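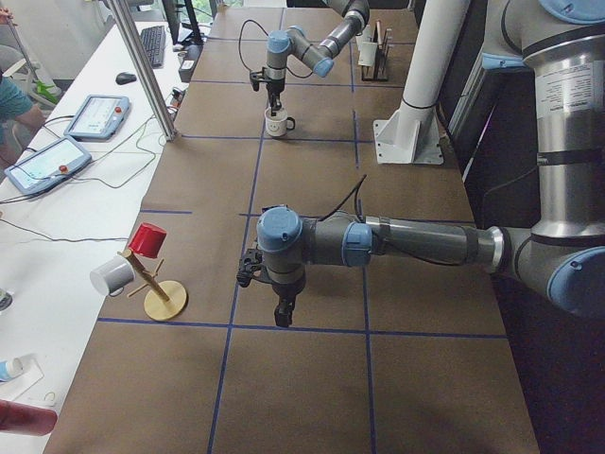
主题：Promstead 开放日，双臂挂杯子演示，记录和几个疑问

上周去了 Herkia 在 Promstead 的开放日，主要看双臂桌面操作这一项，把记下来的东西整理一下。现场四个工位，前三个是常规的码垛、锁螺丝和视觉分拣，没什么可讲。第四个工位是两台同型号的协作臂共用一张长桌，任务是把杯子挂到木制杯架上，再取下来放回桌面。桌面铺牛皮纸，用细蓝胶带分成大格，横向大致两列，纵向若干行。杯架放在靠前的左侧，顶上倒扣一只红杯，侧面木钉挂一只白杯；远端那台臂对付的是画笑脸的小白杯，杯柄朝右。两台臂末端都是黑色夹爪，近处这台看得清是两指的。

讲解员给的数字：累计采集 1,434 条轨迹，其中挂杯子这一任务的成功率 87%，控制频率 30 Hz。成功率的统计口径没有写在展板上，我问了，答复是“杯子挂上且松爪后不掉即算成功”，中间允许重试几次没有说清楚。

我的疑问有三个：
一、格子是给谁用的。如果是给视觉做标定，胶带精度不够；如果是给人摆放初始位置用的，那训练分布基本就被格子限定了。
二、两台臂的工作空间有重叠，互锁是在控制器层做还是在上位机做。
三、示教器是每台臂一个，平放在旁边白色桌子上，各有一个红色急停。两个急停是否串联，讲解员说“应该是”。

有去过的或者用过类似方案的，欢迎补充。

—— 发帖：低速关节

2楼 谐波减速器不谐波

格子肯定是给人用的。我们做采集也这么贴，每一轮开始前按表格把物体放到指定格子，保证覆盖均匀。胶带贴歪两三毫米没有影响，格内位置本来就要随机。

视觉标定另有标定板，没必要一直留在桌上。

3楼 Idley二号线

同一天去的，我是下午场。下午换了人讲，说法和楼主听到的不完全一样。他说 87% 是单臂挂杯，双臂协同没有给数字。楼主确认一下上午是怎么说的？

另外下午场杯架被碰倒过一次，远端臂抓杯时没事，是近端臂退出的时候手腕上那根线缆刮到的。讲解员手动复位，前后耽误了几分钟。

4楼 低速关节（楼主）

回3楼：上午原话是“挂杯子任务成功率 87%”，没有区分单臂双臂。展板上也只有这一行。如果是单臂的数，放在双臂工位旁边展示，口径就有问题。

线缆我也注意到了。两台臂手腕处的黑色线缆都是松的，近处那台从手腕顶上向上绕一个圈，远处那台向左甩出一个弧。没看到有扎带或者拖链。末端转角大的时候，这个圈扫过的范围比手腕本体大不少，碰撞模型里如果只算了连杆和夹爪，刮到杯架是迟早的事。

5楼 PLC不背锅

说一下急停。

两个示教器各带急停，默认情况下只停各自的控制柜。要做到按一个停两台，得把两台的安全输入输出交叉接，或者接到一个外部安全继电器上。“应该是”这种答复在验收时是不能通过的。楼主当时有没有让他按一下？

还有，示教器平放在桌面上，线缆在桌上绕成一团，键盘鼠标也在旁边。真出事的时候，人手伸过去先碰到什么不好说。要求不高，做两个挂架固定住就行。

6楼 低速关节（楼主）

没让按，后面排队的人多。操作的人坐在白桌子远端那头，离远端示教器近，近端那台够不够得着我没有把握。

7楼 谐波减速器不谐波

5楼说得偏严了。这是实验性质的采集工位，协作臂本身有碰撞检测，力限调低一点，夹到手也就是停机。按产线标准要求它没有意义。

8楼 PLC不背锅

不同意。协作臂的力限是针对单台臂和人接触设定的。两台臂之间夹住一只手，力是两边叠加的，接触面也不是评估时用的那个面。而且末端装的是硬质夹爪，风险评估要连夹爪和工件一起做，臂的证书不覆盖这些。

开放日是有参观者在旁边的，参观者没受过培训。现场有没有围栏？

9楼 Idley二号线

下午场地上有一圈黄线，讲解员要求站在线外。没有围栏，没看到光幕。铝型材立柱是有的，我理解是用来架设备的，不是防护。黄线到桌沿有 60 厘米左右，目测。

10楼 PLC不背锅

60 厘米的话，伸手能够到近端臂。具体要按臂的速度和停止时间算安全距离，没有数据我不下结论。

11楼 夹爪退货中

我关心的是杯子这个任务本身。挂杯子看着简单，难点在杯柄和木钉的配合。木钉短，主杆又是斜的，杯柄穿进去以后允许的姿态误差很小。两指夹爪夹杯沿还是夹杯身，差别很大：夹杯沿，放开时杯子会绕木钉摆动；夹杯身，夹爪又容易和主杆干涉。

现场用的是哪一种？

12楼 低速关节（楼主）

我看的那几轮，夹爪都是垂直向下接近，夹的是杯沿一侧，一指在杯内一指在杯外。提起来之后手腕再翻转，把杯柄对到木钉上。挂好松开时杯子确实会摆，摆幅不大，停下后杯口是斜的。

倒扣在杆顶的红杯从头到尾没有动过，不清楚是任务的一部分还是固定摆在那里的。

13楼 夹爪退货中

那就和我们的情况一致。我们用过 Kwiatkowski 的指尖，带硅胶垫，夹陶瓷杯沿不打滑，但是垫子磨损快，到后期夹持位置会漂。建议问一下他们多久换一次垫，这个对成功率的影响可能比算法大。

14楼 谐波减速器不谐波

补充一个问题：30 Hz 是策略输出频率还是关节指令频率？如果是后者，近距离看应该能看出抖动。一般做法是策略 30 Hz，下面插补到更高的频率再发给控制器。

15楼 低速关节（楼主）

看不出明显抖动，有轻微的停顿，每隔一段动作停一下再继续，像是分段输出动作块。所以我倾向于是策略频率。讲解员对这一点没有展开。

16楼 Idley二号线

停顿下午也有。我问过，说是推理延迟，机器放在另一个房间，走网络。这个说法我存疑，局域网不至于造成肉眼可见的停顿，更可能是每个动作块执行完再推理下一个，没有做异步。

17楼 谐波减速器不谐波

同意16楼，同步推理的典型表现。改异步之后要处理前后两块动作的衔接，衔接不好会跳，有些团队宁可停一下。演示场合停顿比跳动好看。

18楼 路过的编码器

只想问一句，这套值不值得专门跑一趟？我在外地，3月份那场还在考虑。

19楼 低速关节（楼主）

如果只看码垛和锁螺丝，不值得。如果在做双臂采集，可以去，工位布置能看得比较近，比看宣传视频有用。建议选上午，人少一些，提前把问题列好，安全回路和统计口径这两项直接要书面答复。

20楼 PLC不背锅

去的话麻烦让他们现场按一次急停，两个示教器各按一次，看另一台停不停。结果发到这个帖子里。

21楼 路过的编码器

可以，报上名了就去按。杯垫更换周期也一起问。

22楼 夹爪退货中

是指尖垫，不是杯垫。

最后更新：1月8日 星期三

本站使用 Cookie 以保持登录状态并统计访问量。继续浏览即表示您同意我们的 Cookie 政策。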